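Bukent 収納バッグ記録 README

概要
布製バッグと、その中に入れた小物の記録をまとめたものです。対象は家庭で普段使っているバッグ、ポーチ、巾着で、どのポケットに何が入っているか、外から中身がどの程度わかるかを記録しています。片付けや荷造りの手順を検討する人が参照することを想定しています。

管理
記録の設計と用語の統一はEa Thorlacius、画像の整理と確認はAndor Juhászが担当しています。
最終更新:2020-03-08

収録内容
記録は200件、画像は500枚です。1件の記録が1つのバッグの1つの状態に対応します。同じバッグでも中身を入れ替えた場合は別の記録として扱い、バッグ番号は共通にします。
バッグの種類は80で、メッシュポケット付きのものを優先して集めました。革製品とスーツケースは含みません。

ディレクトリ構成
bags/ バッグ本体の記録
contents/ 中身の記録
images/ 画像
notes/ 作業メモ(日本語と英語が混在)
旧版のMacapagalフォルダは廃止しました。古いパスを参照しているスクリプトは修正してください。

記録項目
bag_id:バッグ番号
color:本体の色。「灰緑」「生成り」など、用語表にある語を使う
fabric:生地の見た目。素材名はタグで確認できた場合のみ書く
pocket:ポケットの種類と位置
closure:ファスナー、ボタン、紐、なし
strap:ベルトや持ち手の色と通り方
charm:キーホルダー、飾りなど
visible_items:外から見える中身
remarks:その他

中身の書き方
メッシュ越しに見えるものは、色と質感を先に書き、品名は確信がある場合だけ書きます。推測した品名には末尾に「?」を付けます。布とポーチの区別がつかないときは「柔らかい物」で構いません。ポケットの奥に隠れている物は、取り出して確認するまで visible_items に入れないでください。
ベルトがポケットの前を横切っている場合、隠れた部分の中身を補って書く必要はありません。

記入例
color:灰緑
fabric:コーティング風のわずかな光沢
pocket:半透明のメッシュポケット
closure:ファスナー(務歯は灰色がかったベージュ)
strap:淡い青緑の織りベルト、ポケットの前を横切る
charm:明るい緑の毛足のある輪
visible_items:ピンクがかった赤の柔らかい物(畳んだ布?)、白いふわふわした小物、薄い灰色の布製品

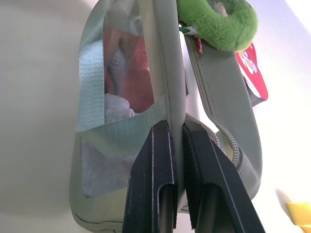

色の用語について
灰緑と青緑は混同しやすいため、本体とベルトで色味が違うときは必ず別々に書きます。Zetum版の用語表では両方とも「緑」にまとめていましたが、現在の版では分けています。5月の改訂で、薄い灰色と生成りの境目についても見本を追加する予定です。

既知の問題
・初期の60件は charm の欄が空です。飾りがないという意味ではなく、当時は項目がありませんでした。
・fabric に「ナイロン」とだけ書かれた記録が残っています。タグを確認したものかどうか区別できません。
・ファスナーの開閉状態は記録していません。必要な場合は画像を見て判断してください。
・closure に「紐」とある記録には、巾着の紐と肩紐を取り違えたものが混じっています。見つけ次第 strap に移しています。

修正の連絡
誤りを見つけた場合は、bag_id と項目名、修正案を notes/ の修正一覧に追記してください。画像の差し替えを伴うものはAndorに直接連絡してください。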